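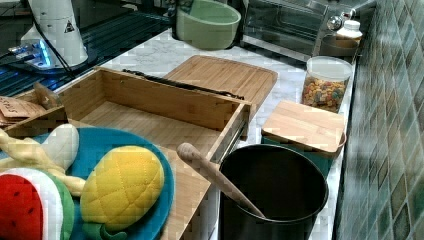 My aunt Yolanda Ayala left me a ferry. I mean that she left me a third of a ferry, the other two thirds belonging to a man named Kosen who hadn't spoken to her in 31 years, and who now had to speak to me.

I took the bus out to Wemside in June with one bag and the wrong shoes. Kosen was waiting on the dock in a yellow raincoat (it wasn't raining, and it didn't rain the whole time I was there).

"You look like her," he said. "That's a shame."

So we were off to a great start!

The boat was called the Lornik. She could carry 11 passengers and a bicycle, and she went across the river and came back again, and I swear that was the whole business. Kosen showed me the engine, then the logbook, then the rope I was never to touch. I asked what they'd fought about, him and my aunt, and he said paint.

"Paint?"

"She wanted red."

I looked at the Lornik, which was gray all over, and I thought about my aunt's house — red door, red mailbox, red car up on blocks in the yard. She never once mentioned a boat to me. She used to send me birthday cards with river stamps on them, and I always figured the post office had just run out of the other kind.

We made the 3 o'clock crossing with two teenagers and a lady holding a cake on her lap. Halfway over, Kosen let me take the wheel, and I steered us so badly that the lady put her whole arm around the cake. He didn't yell. He just reached across and nudged us straight again.

When we'd tied up on the far side, he went down below and I could hear him banging around in the lockers, swearing. He came back with a can so rusty he had to open it with a screwdriver.

"It's probably dried up," he said, and handed me the brush.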